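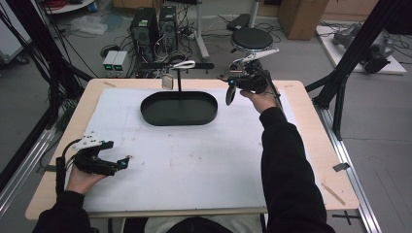 Kornard opens its chore workshop to visitors and says plainly what its machines can't do yet

Sun 20 August

Can a machine put away your groceries, fold your shirts or keep a store shelf tidy? Kornard, which has been working on household and shop-floor robots under the name Pilero, gets that question nearly every day, and this fall it would like people to come and see the answer for themselves. The answer, for now, is "a few things, slowly, and with a good deal of help."

Since May the team has recorded 2,000 short runs of ordinary chores, all done by people working with hand-held grippers, so that the machines have something to learn from. Moving a tray across a table goes well on most days. Hanging things up, sorting a mixed drawer and anything involving a wet dishcloth (oh, the dishcloth!) still need plenty of patience.

"My mother asks me every Christmas when she can have one for the kitchen, and I keep telling her to hold on to her dish rack," said Tineke Dijkstra, who leads the Pilero project. "We'd much rather show people a slow machine that really does the job than a fast film of one that doesn't."

Visits are free and last up to 200 minutes, with coffee, and guests are warmly invited to try the grippers. Groups are kept to 5 people. Shop owners are especially welcome, and Kornard's retail partner Stefanou will be there to talk about stocking work.

To book a place, please write to the Pilero visitor desk at Kornard.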